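The long afternoon of a folding cell

By Lau, for the July issue

The cell at the Broment workshop in Prondunthorpe runs from six in the morning until the light goes off the loading dock, and for most of that time it needs no attention. It picks up cloth, carries it across a bench and puts it down folded. The job is called Stillinow, after the software that plans the folds, and the people who look after it use the name for the whole thing, arm and bench and all.

What takes the time is keeping it that way. A two-fingered gripper that handles metal parts can be a little out of line and still do its work. One that handles cloth can't. If one fingertip sits higher than the other, the fabric twists as they close and the fold starts crooked. The crew checks the fingertips every 200 cycles, by hand, with a straightedge and a feeler gauge. The check takes less than five minutes. The log on the wall by the door showed 2,832 cycles since the last pair of pads was fitted, and the pads were due to come off that week.

Changing them is simple work. The arm is parked and locked, the air is shut off, and the old pads are unscrewed and bagged. The new ones go on finger-tight, then get squared up against each other before the screws are torqued. After that the gripper is opened and closed 25 times with nothing in it. Somebody listens. A dry bearing makes a faint click near the end of travel, and it is easier to hear with the compressor off.

Cables are the other regular chore. Broment built the bench frame out of aluminum extrusion so that brackets could be moved without drilling, and that part has worked well. The wiring followed along behind each change and was never really cleaned up. There are 47 labeled leads on the current drawing. A few more have been added and are not on it. The shop's rule is that nothing may be unplugged until it has been tagged at both ends, and new hands learn it on their first day.

Most of the settling in happens with the gripper open, brought up to a piece of hanging cloth at low speed. The wrist camera has to find the lowest part of the sag, and bright cloth with a light on it can wash out until the creases disappear. When that happens, the operator turns the lamp down and runs the approach again.
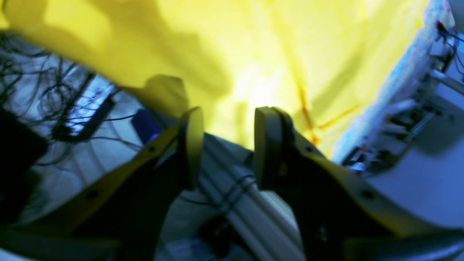 The wrist camera's view of yellow cloth, with the fingers open and cables lying over the rails.

Once the approach is right, the settings are saved under the fabric's own name and printed for the binder. The binder is thick now. Heavy cotton has three pages to itself, and the sheet for fleece has been crossed out and rewritten twice. A blank one was already clipped in behind it.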